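Buscamos participantes para la jornada de puertas abiertas del taller de robótica de Proneo

Convocatoria abierta — plazas limitadas

En marzo volvemos a abrir las puertas del taller, y este año queremos hacerlo con más gente de fuera que de dentro. Buscamos personas mayores de edad, con o sin experiencia técnica, que quieran pasar una mañana o una tarde con nosotros, ver trabajar a los brazos de cerca, probar a manejarlos y contarnos después, con toda la calma del mundo, qué les ha parecido.

Quienes vinieron a la edición anterior recordarán que aquello se nos quedó pequeño. Recibimos 496 solicitudes y acabamos haciendo turnos por los pasillos, con gente esperando de pie y el café agotado a media mañana. Pedimos disculpas entonces y las volvemos a pedir ahora. Esta vez hemos preparado 314 plazas repartidas en turnos más cortos y con grupos más pequeños, para que a todo el mundo le llegue su rato delante de los mandos.

La visita dura tres horas y empieza en la sala Gralline, donde explicamos sin prisas cómo está organizado el taller y qué se puede tocar y qué no. De ahí se pasa a los puestos. En el primero, una persona del equipo maneja el brazo a distancia y va comentando cada movimiento: cómo se acerca a la superficie de trabajo, cuánto baja, cuándo conviene parar. Suele ser el momento en que empiezan las preguntas, y nos encanta que sea así, de modo que no se corten.

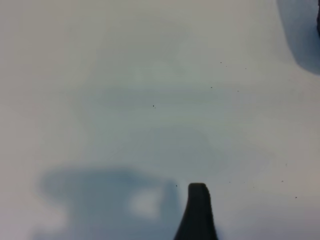

En el segundo puesto les toca a ustedes. Cada participante dispone de un cuarto de hora para mover la pinza con los mandos, primero en el aire y luego sobre la mesa, siempre con alguien del equipo al lado. Al principio cuesta calcular la altura, porque las cámaras de muñeca enseñan las cosas muy de cerca y uno pierde la referencia del resto. A los pocos minutos la mano se acostumbra, y hay quien luego no quiere soltar los mandos (lo entendemos perfectamente).

El tercer puesto es el de Jardine, nuestro programa de aprendizaje a partir de demostraciones. Ahí enseñamos cómo se guardan los movimientos hechos por personas y cómo se revisan después, uno por uno. El archivo tiene ahora mismo 3793 grabaciones y, si ustedes lo autorizan por escrito, las suyas se sumarán a la colección sin nombre ni dato personal alguno. Quien prefiera no dejar nada grabado puede participar exactamente igual — basta con decirlo al llegar.

Qué pedimos

Ser mayor de dieciocho años. Poder quedarse el turno completo. Traer calzado cerrado y, si se lleva el pelo largo, algo para recogerlo. Rellenar al final un cuestionario de dos páginas, que leemos entero, también los márgenes.

Qué ofrecemos

Desayuno o merienda según el turno, seguro durante la visita y el autobús de ida y vuelta desde la plaza de la estación. A quienes completen el cuestionario les entregaremos un vale para la tienda del taller. No es una actividad remunerada y tampoco es una prueba de selección, aunque quien quiera dejarnos el currículum puede hacerlo en recepción.

El edificio Cadex tiene acceso sin escalones por la puerta lateral y dos de los puestos se pueden manejar sentado. Si necesitan intérprete de lengua de signos, un turno más tranquilo o cualquier otra cosa, indíquenlo en el formulario y les llamaremos antes para organizarlo bien.

Cómo apuntarse

El formulario está en la página de la convocatoria y también se puede recoger en papel en recepción, de 9:00 a 14:00. Hay que marcar el turno preferido y uno de reserva. Las plazas se asignan por orden de llegada, guardando unas cuantas en cada grupo para quienes se quedaron fuera la última vez; si es su caso, marquen la casilla correspondiente. Contestamos a todas las solicitudes, también cuando ya no queda sitio.

Los turnos de mañana empiezan a las 9:30 y los de tarde a las 16:00. El autobús sale media hora antes.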